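Getting the musty smell out of gym clothes and dark towels

Quick one today, I've got 19 tabs open and a kid to collect at 3. Several of you asked after the August post so here's the whole method in one spot.

Short version: it's body oil and old detergent. Smell lives in the gunk, the gunk lives in the fabric. More detergent makes it worse. More softener makes it much worse. Strip it out, rinse like mad, dry it fast.

What you need

Washing soda (the laundry aisle kind, not bicarb)
Plain white vinegar, cheapest going
Your normal detergent, half the usual amount
A bucket or a laundry trough with a plug
A basket that lets air through
Rubber gloves if your hands crack like mine do

Not for wool, silk or anything with a leather bit on it. Check the tag. I'll say it again further down because someone always skips it.

Step 1. Sort by fabric, forget colour for a minute

Synthetics in one pile, cotton in another. Leggings, running tops and swimmers hold the smell very differently to a towel. Then split by colour inside each pile. New blacks go on their own, they'll bleed in a soak. Turn everything inside out — the armpits are where the action is.

Step 2. The soak

Hot tap water for cotton, 42 degrees if you're the thermometer type. Just warm for stretchy stuff, heat kills elastane. Dissolve two tablespoons of washing soda in a bucket FIRST, stir till it isn't gritty, then add clothes. Dry powder straight on dark fabric leaves pale blotches and you'll be emailing me.

Leave cotton overnight if you like. Synthetics get 2 hours max. Water may go a revolting tea colour. Good, tip it out.

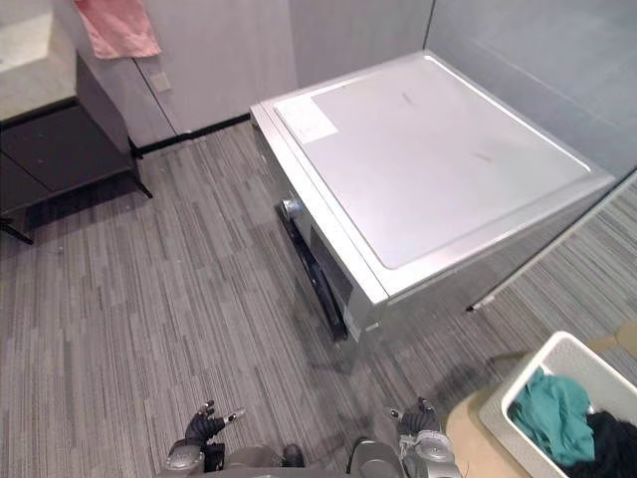
Step 3. Wash it, no softener

Wring out the soaked stuff and put it in loosely. You want a hand's width of space at the top of the drum. Half dose of detergent. Cold or warm for the gym gear, warm or hot for towels if the tag's ok with it. Extra rinse on, always. If your machine hides that option in a menu go find the menu, it's worth the five minutes.

Vinegar goes in the softener compartment, a quarter cup, so it comes through in the rinse. Do not mix vinegar with bleach, ever, not even "a bit of each". Nasty gas. And check your machine manual too, some makers don't like vinegar near the rubber seals. Mine's had it once a month, no drama so far, but I'm not paying for your seals.

Houda Bensaid wrote in to say she leaves out the vinegar and runs a second rinse with plain water. Tried it on towels. Couldn't tell the difference. So skip it if the smell bothers you.

Step 4. Get it out straight away

Big one. All that work and then it sits wet in a closed drum for four hours — back to square one. Set a timer on your phone. I start mine when the cycle starts, becuase I never hear the beep from out the back.

Give each piece a good hard shake. Towels especially, fluffs the loops up.

Step 5. Dry fast

Outside if you can, in shade for darks and anything stretchy. Sun fades black horribly. Inside, a rack near an open window with a fan on low. Leave gaps between things. A fan beats a heater, and it's cheaper to run.

Waistbands and hoods are last to dry. Pinch them. If they feel cool they're still damp, so back on the rack they go.
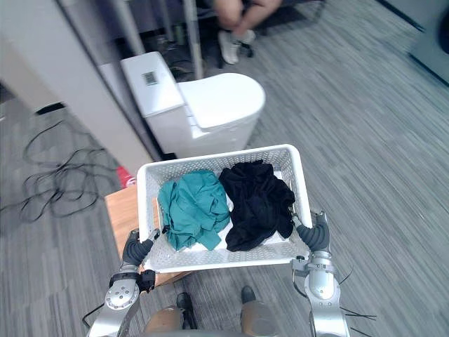 Teal and black, in a basket with air holes.

Keeping it from coming back

Don't leave sweaty gear balled up in the bag. Hang it over the bath edge till wash day, even if it looks awful.

Use less detergent than the cap tells you. Start at half and go up only if things come out dirty.

Leave the machine door and the drawer ajar between loads. If you've got toddlers or a cat, check the drum before every single wash.

Clean the filter. Put a towel down first. Trust me on the towel.

Questions I keep getting

Does freezing your leggings work? Nope. They come out cold and they smell again once they warm up.

Can I do this every week? Please don't, it's rough on fabric. Every couple of months is heaps.

My towels went stiff? Too much soda or not enough rinsing. Run them again with nothing in the drawer.

Wool? NO. See top of page.

Miroslava Stetsiuk asked about sports bras with the foam cups. Take the cups out, hand wash them seperately, lay flat. They take forever to dry, start in the morning.

Swimmers and chlorine smell is a different problem, doing that one next.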